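Lusum 3155 Clamp Reading Lamp

Warm white, three brightness steps, screw clamp or weighted base
Made by Fragkou, sold and repaired by us
In stock, ships with one spare diffuser

I've been selling reading lamps long enough to be picky about them, and the Lusum is the one I took home. Twice! The first went on my own desk and the second got clamped to the shelf in my daughter's room, where it has been knocked, draped with socks and used as a microphone. It still stays where you point it, and that was all I wanted from a lamp.

The short version, if you're in a hurry: it's a jointed arm with a wide, shallow head, a soft plastic diffuser over the LEDs, and a dial on the head itself. No app, no remote, no touch panel that goes off when the cat walks by. You turn the dial and it clicks. I love a click.

The light

Most lamps I try at this price throw a hard bright circle with a dark ring around it, and if you're reading with a kid you spend the evening sliding the book back and forth under it. The Lusum spreads things out a lot more evenly. The head is wide enough that both pages of an open book get the same light, and the diffuser takes the sting out of glossy paper (picture book covers are the worst for this, they can be like little mirrors). I read with it on the middle setting. The top setting is for sewing, homework and looking for the back of an earring.

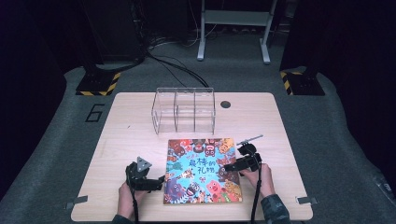
Picture book and clear organizer on a light wood table

About the color: it's a warm white, warmer than the old Huvura lamp we used to carry, and a few people who had the Huvura have told me it looked yellow to them the first night. Give it a couple of evenings. If you paint or match thread, you may want a cooler lamp, and I'd sooner tell you that now than take a return.

The arm and the joints

There are 2 joints and a swivel under the head. The joints are tightened with a plain screw under a rubber cap, so when one starts to sag (they all do in the end) you pop the cap off, give the screw a quarter turn and you're back in business. The old Drernix arm had riveted joints, and once those went soft the whole lamp was done. I had a box of them in the back room for ages because I couldn't bring myself to throw them out.

Please don't overtighten! The arm should move with one hand and a little bit of push. If you need both hands and a grunt, back it off.
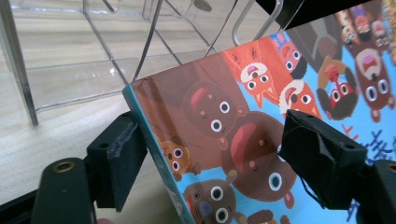 Mackenzie Carrier wrote to me after the first batch and said the dial was too stiff for small fingers: "My son is four and wants to turn off his own light, and he has to hang off the thing to do it." Fair point, and I passed it along. The newer ones have a looser dial with a ridge around the edge. If yours is smooth all the way around, you have the early version, and I'll mail you the new dial for the cost of the stamp. It pulls straight off and the new one pushes on.

Clamp or base?

Same price either way, so go by your furniture. The clamp opens wide enough for most desktops and shelves and has felt on both faces. Glass tops, no, please don't. The weighted base is heavier than it looks and takes up the space of a dinner plate. I went back and forth on this at home and ended up with one of each, but then I get them at cost.

Aparecida Vieira uses the clamp version sideways on a bookcase upright, which I hadn't thought of, and it works fine as long as the shelf is solid wood and you snug the clamp up again after the first few days.

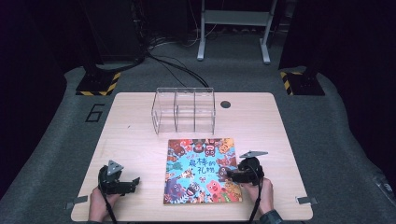

The cord comes out of the bottom of the arm, and it's a nice long one with the plug molded on. I get more questions about cords than about light, so let me put down what I do. Keep it behind the desk if you can, leave a loop of slack so the arm can swing, and never run it under the clamp. If your table has a round cable hole in the top, like the black one to the right of the clear organizer here, set the base near it and drop the cord straight through. The plug is slim and should go down most of those holes, though do check yours before you move all the furniture.

Cleaning and spares

Unplug it first. A damp cloth for the arm, a dry one for the diffuser. Window cleaner will cloud the diffuser over time, so skip it. If you do wreck one, the replacement is part 3951, and I keep plenty on hand. Felt pads, rubber caps and the looser dial are all on the spares page too.

In the box: lamp, clamp or base, one spare diffuser, a hex key and a folded sheet of instructions with drawings that are much better than the words. Write to me before ordering if you're unsure which mount you need, and tell me how thick your desktop is.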